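How a Dog Harness Spreads a Pull

A dog harness is a set of straps that goes around a dog's chest and body. A leash clips onto it. When the dog pulls forward, the pull travels from the dog's body, through the straps, into the leash, and then to the hand of the person walking.

A pull is a kind of force. A force is a push or a pull on something. Forces have a size and a direction. A small dog that wants to sniff a bush makes a small force. A large dog that sees a squirrel makes a large one.

Why the neck is a problem

A flat collar is a narrow band. All of the force presses on one strip of the neck. Inside the neck is the windpipe, the tube that carries air to the lungs. Pressing hard on the windpipe can make a dog cough.

The same force pressed on a bigger area gives less pressure. Pressure means how much force there is on each small patch of surface. Push your thumb into a pillow, then push with your whole palm just as hard. The thumb sinks deeper.

A harness works like the palm. Its chest strap lies across the breastbone, a flat bone at the front of the chest. The straps share the force between the chest and the ribs, and the neck is left alone.

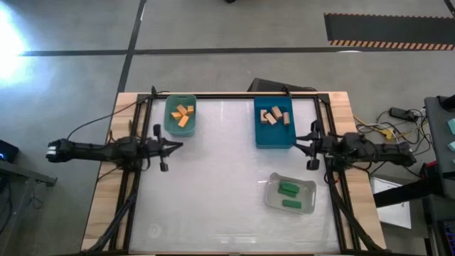
CLEDBY, Apr 16, 2023

Parts of a harness

Webbing is the flat woven strap. It is made of many threads that run side by side and cross over each other. If one thread breaks, the others still hold.

Buckles join two ends of webbing. A side release buckle has two prongs that bend inward when you squeeze them and spring back when you let go.

Sliders make a strap longer or shorter. The webbing passes over and under a bar in the middle. When the strap is pulled tight, it rubs against the bar and stays in place. This rubbing is called friction.

The leash ring is usually metal. Many harnesses have one ring on the back. Some have a second ring on the chest. A pull on the chest ring turns the dog a little to the side, so it is harder for the dog to drag you straight ahead.

Finding the right size

The most important measurement is the girth. This is the distance around the widest part of the ribs, just behind the front legs. Use a soft tape measure and ask an adult to keep the dog standing still.

Suppose the girth is 17 inches. Look for a harness whose size range has 17 somewhere near the middle, so that the sliders can move both ways.

Once the harness is on, slide two fingers flat under each strap. If they will not fit, loosen the strap. If your whole hand fits, tighten it. A loose harness can slip off over the head when the dog walks backward. A tight one can rub the skin behind the legs.

Puppies need to be measured again every 4 weeks while they are growing.

Words to know

Force: a push or a pull.
Friction: rubbing that slows or stops sliding.
Girth: the distance around the chest.
Pressure: force on each small patch of surface.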